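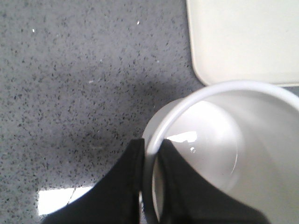

The Shared Kitchen Deserves a Place in Housing Policy

Skenia Housing Association
2020-02-17

When the association reviewed its older buildings in December, the shared kitchens on the ground floors were listed under "underused space." The proposal that followed was a simple one: convert them into storage units, which can be rented by the month and require very little staff time. I wish to argue against that proposal, and against the way of measuring on which it rests.

The review counted bookings. A kitchen that was booked on few evenings was marked as a poor use of floor area, and a kitchen that was booked often was marked as a good one. Bookings are easy to collect and easy to compare between buildings. They record very little of what tenants do in these rooms. A resident who walks down to fill a kettle and stays to talk with a neighbor has made no booking. Neither has the parent who warms a meal there while the stove upstairs is being repaired.

Our building on the Drorkia estate has 160 apartments and 2 shared kitchens. By the count used in the review, both kitchens performed badly. Yet when the district office wrote to tenants about the possible conversion, the replies were longer and more detailed than those we receive on most matters, including rent. Embla Torvik, who manages the estate, has asked that the letters be attached to the board papers in full. I support that request. A summary would lose the very thing that makes them useful.

Several of the letters come from people who live alone. They do not describe themselves as lonely, and we should be careful not to do so on their behalf. They describe habits: making jam in a pot too large for their own stove, baking before a holiday, eating lunch at a table where someone else may or may not sit down. It would be wrong to call these social services. They are part of ordinary life in a building, and they depend on a room being open without an appointment.

There is a fair case on the other side, and Ivar Sandberg of our finance department has made it well. Shared kitchens cost money to clean, heat and insure. Appliances are used hard and wear out early. Complaints about dishes left in the sink reach our staff every week, and staff time spent on such complaints is time taken from repairs. Tenants who never enter the kitchen pay for it through their rent, and some of them have asked why. Storage, by contrast, is wanted by many households and pays for itself.

I accept all of these points. I do not accept that they settle the question. We also heat stairwells, light courtyards and maintain laundry rooms, and every tenant pays for them whether or not they are used equally. The association has long held that certain rooms belong to the building as a whole. If the kitchens are to be taken off that list, the board should say so openly and give its grounds. A line in a table of floor areas is not sufficient.

The complaints themselves also deserve a closer look. Most concern the same matters: unclear rules, cupboards with no owner, and locks that were changed without notice. Maj-Britt Blomqvist has pointed out that the buildings with the fewest complaints are those where cleaning is included in the regular schedule and where the rules fit on one sheet by the door. Neither measure is expensive. Where we have left the kitchens to look after themselves – and in some buildings we have done so for years – we should not be surprised at their condition.

A further concern is that conversion is difficult to reverse. Once drains are capped and ventilation is removed, restoring a kitchen becomes a building project with permits and a budget of its own. A storage room may be emptied in an afternoon, but the kitchen that stood there before it will not return. Decisions of this kind should be taken slowly, and building by building.

I therefore ask the board to postpone the conversion for 8 months. During that period the district offices should put the kitchens on the ordinary cleaning schedule, replace appliances that no longer work, and keep the doors unlocked during the day. Tenants should be asked how they use the rooms, in writing and in person, and those who do not use them should be asked as well. Where a kitchen is still unwanted at the end of that time, I will have no objection to its conversion. The letters from Drorkia should be read before the vote is taken.

Marit Hedlund
Tenant Relations, Skenia Housing Association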